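Automation Practice, Unit 4: Rules for Working in Somebody's Bedroom
November 14, 2021

Last unit we did factories, where the rules are old, thick and mostly written after something went wrong. This unit is about homes, where the rules are thin and the furniture is everywhere. We are still in simulation, so nothing you break will be billed to you. Please work as if it would be.

The course follows the Trerkano house rules. They are our own and carry no legal weight whatsoever. They will, however, decide your grade, and in my experience that gets them read more closely than most laws.

## 1. Before anything moves

Start every run with the gripper open and empty. Then look at the wrist view and write down what you see. I mean what you *see*. A gap between two fingers tells you there is a gap between two fingers. It does not tell you that the arm is homed, that the path is clear, or that you are having a good day.

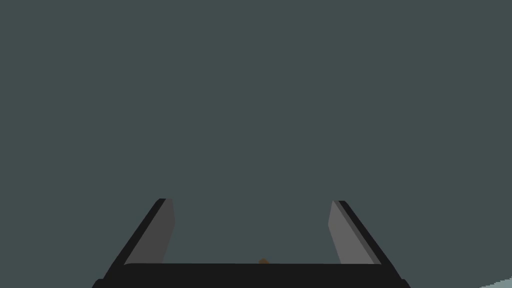 *Fig. 1. Wrist view, simulated. Gripper open, nothing held.*

Write the start note in plain words, with these entries:

- gripper state (open, closed, holding)
- what is between the fingers, including "nothing"
- anything in view you can't name

The last entry is the one people skip. Last March I read a stack of start notes in which every single object had been identified with total confidence, including several that did not exist. "Small brown thing near the palm, unknown" is a perfectly respectable entry. "Doorknob" is a guess wearing a tie.

## 2. Keep-out distances

A gripper that touches nothing can still be too close to something. The Billus exercise sheet asks for two margins: one around the furniture and one around the robot itself. Students are very good about the furniture. Then they drive a finger into their own hardware, and are surprised, as if the robot ought to have mentioned it. 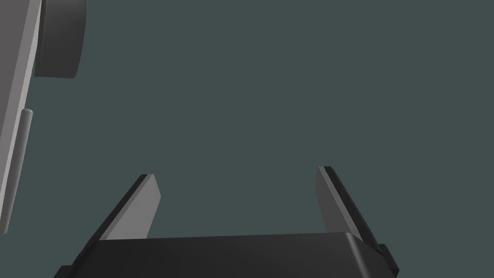

The self-collision margin stays on for the whole run, including the boring parts. Do not switch it off to "get past" a pose. If the planner refuses a pose, it has a reason, and your job is to find it. If you must change a margin:

1. Stop the run.
2. Write down the old value and the new one.
3. Say why, in one sentence, without the word "just".
4. Restart from the open pose, however close to the end you were.

Step 4 is unpopular. I have heard every argument against it and several were good. It stays.

A word on views. A wrist view is excellent for the last bit of an approach and poor for nearly everything else. A plain dark background may be a wall two steps away or a surface you are about to meet. Check a second view before any move toward something you can't judge the depth of. Run 213 in the Tesurex archive is worth replaying here – the operator had one view open, full speed selected, and a clear conscience.

## 3. Two arms, one room

With two arms, every rule above applies twice, and then there are the new ones.

- **Name the working arm.** One arm works and the other waits, unless the task sheet says otherwise.
- **Park the waiting arm where you can see it.** Behind the robot is not a parking space.
- **Look at the top before you pull the front.** Drawers get opened, cabinets get bumped, and whatever is sitting on top goes for a walk. Note loose objects first.
- **Beds count as obstacles.** So does bedding. Soft things are simulated less faithfully than hard ones, so give them more room than you think they deserve.
- **Mind the ceiling.** In an attic room it comes down to meet you. An arm that clears the furniture nicely can still find the slope on the way back up.

The Győri room, which you will use for the graded run, has most of these in one place: a low dresser with drawers, a bed, a sloped ceiling with a skylight. Go through the list with the whole room in view before you send a single command.
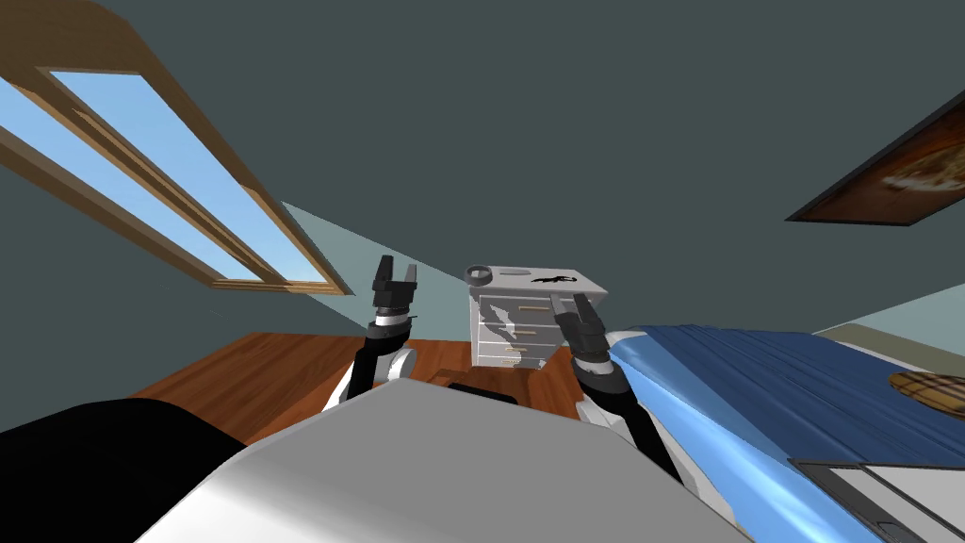 Ferenc Deák objects that a parked arm is a wasted arm, and that a rule against using both at once teaches people to be slow. He would rather see a shared-space rule: both arms may move, but only one may be inside the dresser's margin at any time. He adds that he has never met a homeowner who wanted a robot to be elegant about a drawer, but he has met plenty who wanted it to be finished.

It's a fair point, and you may use his version in the graded run if you declare it in the start note. You may not discover halfway through that you have been using it all along.

## 4. Logs

Keep all of them. The archive holds 3,191 runs, and the failed ones get opened far more often than the tidy ones. A log with the embarrassing part removed will be marked as missing.

For next time: read the Tesurex notes on stopping, replay run 213 with a second view open, and bring 3 start notes of your own. Handwriting is fine if someone other than you can read it.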